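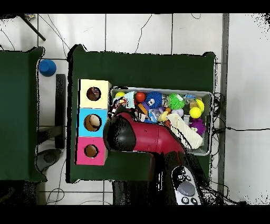 Will the new sorting arms at Mamari's returns center put anyone out of work?

The arms are taking over the bin work at two tables, and the people who used to stand at those tables have moved to inspection, repair and arm supervision at the same or better pay.

Mamari, the secondhand toy seller, has switched on robotic sorting at its Urkano returns center, using arms supplied by Vornow. The center takes in 4,000 toys on a busy day in October and more than that once the holidays are over and children have formed their opinions.

Until now, every one of those toys was lifted out of a mixed gray bin by a person, looked at, and put in the right box. It is a simple job for the first ten minutes. A shift has a good many more minutes than that, and the staff survey on the subject was short and did not need much interpretation.

At the sorting table, a red arm with a black gripper works over a bin of balls, fuzzy things and small plastic toys, next to a stack of yellow, light blue and pink boxes with round openings. Each box color stands for a different next stop: resale, cleaning or repair. Staff chose the colors. Management had suggested three shades of gray.

"I sorted toys by hand for years, and my wrists would like it noted that they support this project," said Henok Tekleab, floor lead at Urkano. "The arm is slower than I was on a good morning. It is faster than I was at four in the afternoon, and it has never once asked me when lunch is."

In the trial period, the arms sorted 1,745 toys and handed 51 back to a person. Most of the returned items were soft, tangled or wrapped in something. Mamari regards this as a fair division of labor and has asked Vornow not to make the arms any more confident than they are.

The change affects 32 people across both shifts. Each has been trained to stop, restart and correct an arm, and anyone on the floor may stop one without asking first. Lifting and reaching have been cut from the daily task list for sorting staff. Paperwork has been added to it, a development that was greeted politely.

Training was run by Mtshali, which also rewrote the floor's safety rules. The old rules filled a binder. The new ones fit on two pages and have reportedly been read.

Mamari will review the setup with staff after the holiday rush. Items on the agenda include the length of the supervision shift, where the inspection benches should stand, and a request from the night crew to give the arms names. The company has no objection to names, provided they are suitable for visitors.

Questions about the Urkano center can be sent to the Mamari press desk, where they will be sorted by hand.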